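Ticket 722
Queue: Student robotics help desk, Ornstead
Subject: Arm stops short when reaching into the box (Plindaren build)
Status: Open, waiting on retest
Opened by: Senan Doherty, Probert after-school robotics club

Hi all, and thank you again for the help with our calibration mess in February, the kids still talk about it. I'm back with a new one and I'm going to give you everything I have, so please forgive the length.

Our project this term is a "put away the kitchen" challenge. The arm has to reach into a carton, pick out one object at a time and set it down somewhere sensible on a play kitchen. We're running the Plindaren control software, build 673, which the students updated themselves after school (very proud of them for reading the release notes first). On the old build the arm went down into the box and closed on something most of the time. On the new one it goes down, hesitates for a good long moment, and then backs straight up again with error 2, "descent limit reached." The gripper never closes. We get this on nearly every try with the box and never with objects set out in the open.

What we've tried so far, in order:

Restarted the controller and the laptop. No change.
Homed the arm twice and checked the zero marks by eye. They looked fine to me and to the two students who are pickier than I am.
Swapped the power supply for the spare. No change.
Dropped the speed setting from 100 to half that. It hesitates more gracefully now, but it still quits.
Ran the open-table pick routine from the practice folder. Works beautifully, every time, which made everybody a little cross.
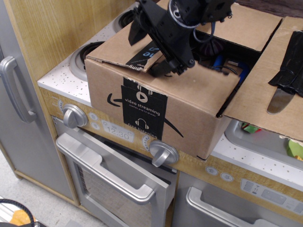

My own hunch is that it has to do with the height the software thinks the box is. The students typed in the box dimensions by hand during setup, and I'm not at all sure they measured from the counter and not from the floor of the carton. You'll notice the carton is standing right over part of the stove, with the top flaps open, and the things inside are down in shadow: a dark purple round one and a blue one with a black cord coiled around it. So we may have a second problem hiding behind the first, if the camera can't make out much down there. One of my eighth graders is convinced it's all shadow and wants to bring in a desk lamp. Another is convinced it's the flaps. I told them both they could be right and that we would change one thing at a time, and you can imagine how popular that was.

Reply from support, 4:10 pm

Hi Senan, lovely to hear from the club again! Your measuring hunch is a good one. Error 2 comes from the height check, before the camera gets a say in anything, so I'd leave the lamp for later. Build 673 takes the container height from the surface the container is standing on. If the students entered the distance from the inside bottom, or carried over a number from the old profile, the arm will think it has run out of room. Could you measure the outside of the box from the counter up to the fold of the flaps, enter that, and send me the log from one run? Please keep the slow speed on while you test.

Reply from Senan, 5:25 pm

Thank you, that was quick! We did find the old profile still loaded, the one we made for the Brornley meet, and that was a much shallower plastic tub. So the number was wrong whichever end they measured from. The students have made a fresh profile and named it something silly that I've asked them to change. We ran out of time before the late bus, so no retest yet. I'll attach the log after our next session. One question while I have you: should we tape the flaps down on the outside for now, or does the new build allow for them? The flap camp would dearly like to know.

Reply from support, 5:40 pm

Tape them down for the first run, then try one with them loose and send me both logs. I'll keep the ticket open.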